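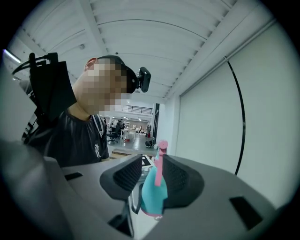 Visit to the Moulin building, Skasberg

17/03/2021

I went up to Skasberg for the open day at Moulin, which Urkolel now rents as workshop and office space. I had missed the one held in September. Visits were by booked slot, 8 people to a group, and ours was the second of the morning. We signed in at the side entrance because the front doors were being repainted.

Our guide was Remo Stöckli, who looks after the premises and did most of the planning for the move. He started with the figures. The ground floor is 1,313 square metres, of which 500 are let to Zistatach on a separate lease. The rest is split between work rooms, a store and a large hall where most of the staff sit.

We began in the work rooms. The one we spent longest in has plain white walls and a white slatted ceiling, with strip lighting. Remo said the slats were already there when they took the building and they decided to keep them, as replacing them would have meant closing that side for a month. They have been cleaned and painted once. Somebody in our group asked about echo. He said it is noticeable when the room is cleared, less so on a working day, and that they may put felt on the long wall if people complain.

There are no doors between this room and the hall, only an open passage. It makes moving tables and cases much easier, and you can see from one end whether the other end is busy. The drawback is noise, and heating. Both spaces run off one thermostat, which is in the hall, so the work room tends to be a degree or two colder in the morning. A curtain has been priced but not ordered.

The hall is the better room of the two. There is an upper level with a dark railing, and a good deal of light. People were working there while we went round, at a white table with equipment all round it, and we were asked to keep to the far side. The chairs are ordinary black office chairs on wheels. Remo said they bought them second-hand from a firm that was closing and that two have had new castors already. The floor is hard on them.

The upper level was shut to visitors. It will hold a meeting room and a small library once the stairs have been passed. At the moment it is used for boxes from the old address.

After the hall we saw the store. It is narrow and rather dark, with shelves on both sides and a trolley that only just turns round at the end. Everything is labelled by shelf and not by item, which took the staff some weeks to get used to. There is a book by the door for signing things out. I looked at the open page and it was properly filled in, apart from one line with no name.

The kitchen is next to it and seats 14. The dishwasher was out of order and there was a note on it to that effect. Tea and coffee were put out for us, also some very good almond biscuits from the bakery opposite the station. We did not go into the Zistatach part, though we could hear a drill through the wall for most of the break.

Questions were taken in the kitchen. Most were about parking (there are few spaces, and the lower car park is shared with the sports ground) and about whether the rooms can be hired at weekends. They can't at present. I asked about the loading bay, which looked too low for a large van. Remo agreed that it was, and said deliveries over a certain height are unloaded in the yard and wheeled in.

The whole visit took an hour and a half. The bus back to the station goes from the stop below the church, every half hour, and the walk down is steep with no pavement on the last stretch. Slots for the next open day will be on the Urkolel notice page once the painting at the front is finished.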